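Stinanau Workshop Papers on Robot Learning
26 May 2026
By the Granach manipulation group

4. What the demonstrations do and do not show

4.1 The appeal of the gear task

Gear placement has become a popular test for learning from demonstration, and it is easy to see the appeal. The parts are cheap, a trial is short, and success looks simple to judge. A person drives the arm by remote control, the recordings go into a training set, and a policy is fitted to them. If the policy then places gears on a plate, the paper reports that the robot has learned assembly from people. We think that last step is taken too quickly, and we include our own earlier report in the complaint.

Our doubts began with the Bozsik recordings, which we had treated as a clean source of expert behavior. The set holds 3,541 episodes of remote operation, collected under a written protocol that tells the operator what a finished episode should look like. It says very little about how to get there. Operators were told to work "at a natural pace," a phrase that we wrote and now regret. One operator's natural pace included long hovering over a part while deciding what to do. Another closed the fingers early and nudged the gear into line with the side of the gripper. Both styles were labeled as successful. Both went into training with the same weight.

4.2 Who is being taught

The usual account treats the operator as a fixed expert and the robot as the learner. We doubt the first half of this. Our operators were also learning, often for most of a session, and what they learned was how to put up with the control interface. Lag made them pause before contact. Poor depth judgment made them approach from a height and come down in steps. None of this is knowledge about gears. A policy trained to match the operator will nevertheless copy the pauses and the stepping as faithfully as it copies the grasp, and the training loss gives no credit for telling them apart. 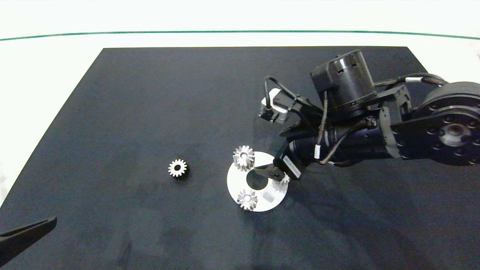
Hand guiding is often offered as the cure. With the operator's own hands on the arm, the argument goes, the lag disappears and the motions become more natural. We collected 400 guided episodes in February to check this, using the same parts and the same success rule. The pauses before contact were shorter. In their place came a different set of habits: operators favored postures that were comfortable for their own shoulders, and they pushed through light jams by leaning on the arm. A person leaning on a linkage applies force that the joint encoders do not record. The replayed motion looks the same on paper and stalls on the bench. We would not call the guided data worse. It is wrong in other places, and harder to diagnose, as the missing force leaves no mark in the log.

4.3 The success label

Figure 4. Work area during the gear task. Three silver gears are at the white disc, one of them partly hidden by the gripper fingers; a fourth lies apart on the black mat.

Our label is assigned from the last moment of an episode. If the target gear is where the protocol wants it, the episode counts. This is convenient and we suspect it is common. It also hides most of what a reader would want to know. A gear that is lowered once and released gets the same label as a gear that is dropped, dragged back, and pressed down with the side of a finger. When we went back through a subset of the Bozsik episodes by eye, we disagreed with each other about which ones deserved to be called demonstrations of placement at all. We have not found a rule that settles those arguments, and we are wary of papers that report one without showing the hard cases.

There is a related problem with views. The wrist reading and the head view are often described as complementary. During the approach that is fair enough. Near contact the fingers tend to cover the very thing the policy needs to see, and the operator, looking at the same picture, is guessing too. A demonstration recorded under those conditions carries the operator's guess forward as if it were an observation. We see no way to train this out by adding episodes of the same kind.

4.4 Does more data help?

The standard answer to all of this is scale. Enough operators, it is claimed, and the bad habits average out. For some habits this may be true. For the ones caused by the interface it cannot be, as every operator used the same interface. We trained on growing portions of the Bozsik set and watched the pre-contact pause in the resulting policies. It did not shrink. If anything the larger sets produced a steadier pause, copied with more confidence. We do not want to rest too much on this, given that we used only 2 random seeds per portion and changed nothing about the network between runs. It is still the opposite of what the averaging story predicts.

We also tried filtering. Using the Pekimico toolkit, we removed segments in which the gripper stayed nearly still and joined the remaining motion. Policies trained on the filtered data moved faster and missed more often. Some of the stillness was plainly doing a job, giving the arm time to stop swaying before the fingers came down. The filter has no means of knowing which pauses were caution and which were confusion, and on reflection neither do we.

4.5 Limits of this section

All of the above comes from one bench, one arm design and a small pool of people, most of whom had worked on the interface they were using. That last point probably flatters the data. Our tests also reused the same gears throughout, so wear on the parts is mixed in with everything else. A reviewer of an earlier draft suggested that a better controller would remove our concerns about unrecorded force. It might. We would want to see the comparison run on an interface that its authors did not build, with the failed episodes released next to the good ones.

Until then we would ask for modest wording. A policy that reproduces remote operation has learned to reproduce remote operation. Whether it has learned anything about meshing gears is a separate question, and the tests in this section do not answer it.

This site uses cookies to remember your reading settings. Accept | Manage choices

Contact the Stinanau editorial office | Copyright the authors | Back to top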